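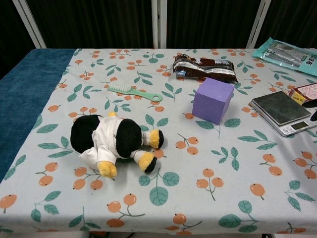
May, after lunch. Segmentation and grasp proposals on the berry cloth, Tevwood build.

The Famby release notes say patterned backgrounds are handled. I don't buy it yet. Replayed 226 logged views through the new mask stage. Purple cube: clean in nearly all of them, but a matte block with six flat faces proves very little. The old build got that one too.

Plush toy is still a mess. It comes back as two or three objects, split where the white shirt meets the black patches, and the planner then picks whichever piece scores highest. In one run that was a foot. Merging by depth helps until the merge swallows the towel.

Crumpled wrapper: mask fine, grasp pose different every time I reseed. Confidence stays high throughout, so I've stopped reading confidence.

Printed berries gave false objects in 55 views. Raising the minimum height to 2 mm removed most of them. It will also remove anything thin, so I'm not calling that a fix.

Planner time is more than 200 ms with the Zukska collision checker on. Dobos config claims half that, no idea on what hardware.

To do:
- rerun with the height filter off and the depth merge on
- log all candidate grasps, top one alone is useless
- brush handle: check whether the mask includes the bristle end
- don't merge to main until the toy is one object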